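Pacing in Junior 1500 m Heats at Two Club Meets

Inger Bech and Tove Dalsgaard
Sports Science project, final report
October 23, 2022

1. Purpose

We wanted to know if junior runners who start slower than their average pace finish closer to their season best. The two clubs that let us use their timing records were Lund and Onby. All races were outdoor 1500 m heats on a standard 400 m track.

2. Data

The timing system, Stotent, stores one split per runner at 300, 700, 1100 and 1500 m. The export held 292 race results. We removed results with a missing split and those from runners with no earlier time that season, which left 238. The Cidimholm meet used hand timing and was left out from the start.

3. Method

For each result we divided the first 300 m split by the runner's mean 300 m time for the whole race. A value above 1 means a slow start — a value below 1 means a fast one. Finish time was expressed as a percentage of season best before the race. The lap splits were scaled to 300 m before averaging. Both of us entered the values separately and compared the sheets in January.

4. Results

Fast starts were more common in both clubs. Runners with a value close to 1 had the smallest gap to season best. Very slow starts did no better than fast ones. The pattern was weaker for Onby, where the heats were smaller.
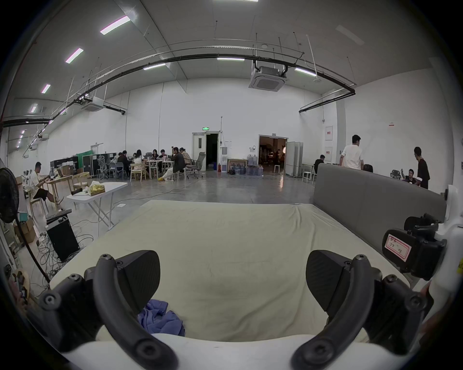
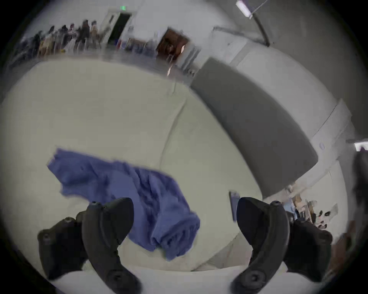

5. Sources of error

Wind was not recorded. Heats are often run for placing, so a finish time may say little about effort. The 300 m mat at Lund was moved 2 m between sessions, and we corrected those splits by assuming constant speed over the segment. Season best is also a poor reference early in the year, when some runners have raced only once.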